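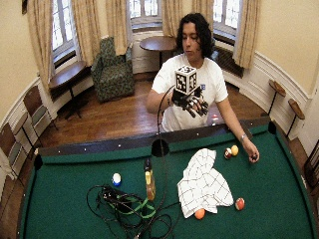 The pool table came with the house, so I never picked it. When we bought the place on Kerr Street the sellers asked if we wanted it, and what they meant was that they didn't want to pay to have it moved. I said yes without measuring anything. That was 6 years ago in March.

For most of that time it was a very large shelf. We folded laundry on it. One winter it held the parts of a bookcase I was going to put together and then didn't. I bought a fitted vinyl cover so the felt wouldn't get scratched, and after that I felt fine about piling things on it.

This summer I decided to either use it or sell it. I looked up what people were asking for used tables around Grembridge and the answer was mostly "free if you haul it." So we are using it.

First job was the felt. I expected it to be in worse shape. I took everything off, vacuumed with the brush attachment on low, then went over it with a proper table brush. You brush in straight lines from one end to the other, always the same direction, and you don't scrub in circles. A lot of chalk dust came out from under the rail cushions. There is one faint mark near the foot end that won't come out, and I've stopped trying. New cloth with installation was quoted to me at $288, and that was if nothing was wrong underneath. I'll do it someday.

Second job was leveling. I put a ball down in the middle and it rolled slowly toward one of the corners every time. The floor in that room is old and has settled. My friend Pilar Lagos grew up with a table in her parents' garage and she came over with a long level and a pack of playing cards. You lift a corner a little, slide a card or two under the foot, let it down and check again. We did that for most of an afternoon. It took 5 cards under one leg and a couple under another. A real installer would use shims and probably wince at ours, but the ball stays put now.

The rails I wiped down with a damp cloth and then a dry one. They're dark brown wood with white diamonds set along the top. I used to think the diamonds were decoration. Pilar explained that you use them to aim bank shots. You line up the diamonds on one side with the ones on the other and there's some arithmetic to it. I followed it while she was talking and lost it by the time I had a cue in my hand.

The balls were a mess. They had a gray film on them from sitting in the pockets. I washed them in a bucket of lukewarm water with a small squirt of dish soap, dried each one with an old T-shirt, and buffed them. Don't put them in the dishwasher. I read several people recommending that and several others showing pictures of what happened. The colors came up nicely. I'd forgotten that the 7 and the 15 are maroon. I had been thinking of them as brown.

Cues are where I'm still short. We have two straight ones and one that rolls like a banana. I ordered replacement tips from Purkico and glued them on with gel superglue, then trimmed the edges with a utility knife. One came off the first night. I hadn't sanded the old glue off the ferrule well enough. Second try has held.

What I didn't plan on was how much room you need. The table fits in the room fine. A person with a cue, behind the ball, with an elbow going back, does not always fit. On the window side I moved the armchair out to the hall. On the other side I bought a short cue. It looks like a kid's cue and guests make remarks about it until they have to shoot from over there.

My neighbor Suqin Hao has been coming by after dinner and we play a couple of games of eight-ball. She is patient and plays slow. I hit everything too hard. She told me to shoot as if the ball only had to get to the pocket and stop, and I've been trying to do that. I make more shots that way, and I scratch less.

We also leave the balls out between games now. I thought I'd rack them every night and put the cover on, and I did for a week. But if they're out on the felt, people walking past will roll one or line something up, and the table gets used more. The cover goes on when we're away for a few days. Cukis, our cat, has her own view on whether the cover is a bed.

Next is a better light. The one in there now throws a shadow off the rail on the far side and I'd like something lower and longer. If anybody has hung one from an old plaster ceiling, tell me how you found the joists.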